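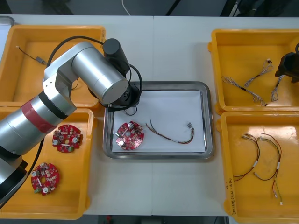
Sternell ST-4 parts bins and stainless work tray
Reviewed by Hyun-seo Oh

Four small bins and one steel tray is a modest purchase, and most reviews of this sort of thing stop at "they hold parts." I have had the set on a white bench since June, mainly for sorting round circuit boards and short wire harnesses before assembly.

Bins

Yellow plastic, open top. The moulding is clean apart from a gate mark on the underside of one bin, which I trimmed with a knife. Wall flex is noticeable when a loaded bin is picked up by one side. It has not caused a spill.

The colour is a practical choice. Red boards and black cable both show up well against yellow, and a dropped crimp terminal is easier to find than it was in my old grey Ramton bins. Two boards lie flat in one bin without stacking. I would not put a third in, as the capacitors and the green connector stand proud of the board and will catch on whatever is above them.

The plastic is not rated for static dissipation. Sternell says so on the data sheet but not on the carton. For bare boards, bag them or buy the dissipative version, which costs about 90 dollars more per set.

Tray

Stainless steel, rectangular, raised rims with rounded edges. There are no burrs. The floor is bright enough to throw glare under a bench lamp, so I line it with a sheet of plain white paper. This also stops boards from sliding and keeps solder joints off bare metal. Do not power anything up in it, lined or unlined.

A harness of thin red and black wires will lie across the tray in a loose curve with its terminals still on the paper. Longer looms hang over the rim. Jong-dae Shin uses the Lenside tray for those and reports no complaints, though its corners are square and harder to wipe out.

Wear

After 300 hours of bench use the tray has fine scratches and the bins have none worth noting. Isopropyl alcohol has not clouded the plastic.

Verdict

Good tray, adequate bins. Four out of five for harness work, three for bare boards. Replacement bins are sold singly under part number 171.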